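Hello! You've found the README for **Mulden**, the arm and base planner we run on our humanoid in the small rooms: bathrooms, utility rooms, anywhere the robot has to stand closer to the furniture than its joints would like. I wrote most of it, Karthikeyan Bhat wrote the bits that are properly tested, so if something reads oddly it's probably mine.

## What it does

Mulden takes a target (say, a cloth on the rim of a basin), picks a standing spot, and plans both arms together. Planning them one after the other is quicker, but in a tight room the second arm always ends up wanting the space the first one has just moved into, and then you're stuck waiting for a replan.

- `stance/` chooses where the feet or base go
- `reach/` plans the arms
- `keepout/` holds the room models: walls, doors, basins, cabinets
- `replay/` plays a saved plan back with no robot attached (start with this one, please!)

## Trying it

```
mulden fetch rooms
mulden replay --room bathroom_small --target cloth
```

The room pack is 218 MB and lives on the Drurkona share. Ask Bhavana Nadar if you haven't got access. 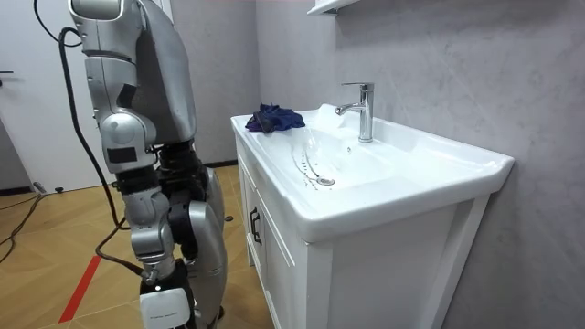
**Can I plan with just one arm?**

Set `arms: single` in the config and the other arm is treated as a fixed obstacle in whatever pose it was last in, so park it somewhere sensible first.

## The saved plans

There are 2107 plans in the March set, all for wiping or picking up cloths at a sink. I threw out another 87 where the joint log and the plan had drifted apart, and they're in `rejected/` if you fancy a look. Each plan comes with the stance, both arm paths and the planner's own score. Don't read too much into the score, it only compares plans for the same room.

## Settings I change most

- `elbow_margin_mm: 100` is the gap kept between either elbow and anything in `keepout/`. Going lower finds more plans and makes me nervous.
- `cloth_as_solid: false` lets the fingers close through the cloth model. Turn it on and the planner hovers politely above the cloth for ever.
- `shiny_fill: true` patches the holes that chrome and glossy ceramic leave in the depth map. It's slow, but I'd leave it on for any room with a tap in it.

## Known niggles

Cables aren't modelled at all. Mélanie Lemieux has a branch that treats them as a soft tube behind the torso, and it works nicely in replay, though it doubles the planning time.

Doors are either open or shut as far as `keepout/` is concerned, so a half-open one needs adding by hand.

Bug reports go in the tracker with the plan file attached.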